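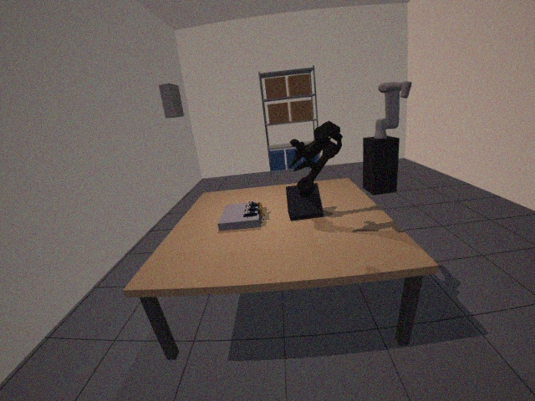
Vacation Rental Turnover Safety Inspection
Higuchi House, Clondico Property Management
Inspection date: September 19, 2022
Inspector: Josefina Sosa
Reviewed by: Kazuhiro Tamura

This form is to be completed before each new guest stay. Mark each item Pass, Repair, or N/A. Any item marked Repair must carry a comment.

1. Entry and exits

Front door lock and keypad code reset: Pass
Rear door opens fully from inside without a key: Pass
Exterior steps and handrail secure: Repair
Comment: Lower bracket on the left handrail moves under hand pressure. Two screws to be replaced before check-in. Temporary notice posted at the top of the steps.

Porch light working: Pass

2. Smoke, gas, and fire

Smoke alarms tested, all bedrooms and upper hall: Pass
Carbon monoxide alarm tested: Pass
Comment: Upper hall alarm battery replaced, although the unit sounded on test. The previous battery was dated August of last year.

Kitchen extinguisher gauge in the green: Pass
Fire blanket in place beside range: Pass
Grill at least 11 feet from siding and deck rail: Repair
Comment: Grill had been moved against the rail. Returned to the marked pad. Guest book page on grill use to be reprinted in larger type.

3. Kitchen and laundry

Range burners and oven shut off fully: Pass
Outlets near sink trip and reset: Pass
Dryer lint screen and hose clear: Pass
Comment: Hose was last cleared by Presex. Next service to be booked by the office.
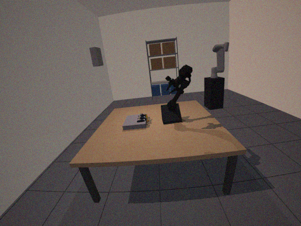 May guests be admitted while an item is still marked Repair?
Only where the reviewer has signed for that item and a written notice is left in the house. Items in Section 2 may not be carried over under any circumstances.

4. Bathrooms

Hot water at tap no higher than 120 degrees: Pass
Non-slip mat in each tub: Repair
Comment: Mat in the downstairs bathroom has lost several suction cups. Replacement is in the supply closet order.

Grab bar firm: Pass

5. Bedrooms and stairs

Windows open and stay open: Pass
Blind cords secured out of reach of children: Pass
Bunk bed rail and ladder tight: Pass
Stair gate latches at top and bottom: N/A
Comment: Gates are fitted on request only. Ms. Kuroda's party has not asked for them.

6. Outdoor areas

Outdoor shower drain clear: Pass
Path to parking area even and lit: Pass
Comment: The Zaken path lights switch on late. Timer moved forward 20 minutes.

Result: Three items for repair. The house is not released until the handrail is complete and the reviewer has signed below.

Handrail work assigned to: Kiyoshi Kobori
Copy to: Clondico office, house binder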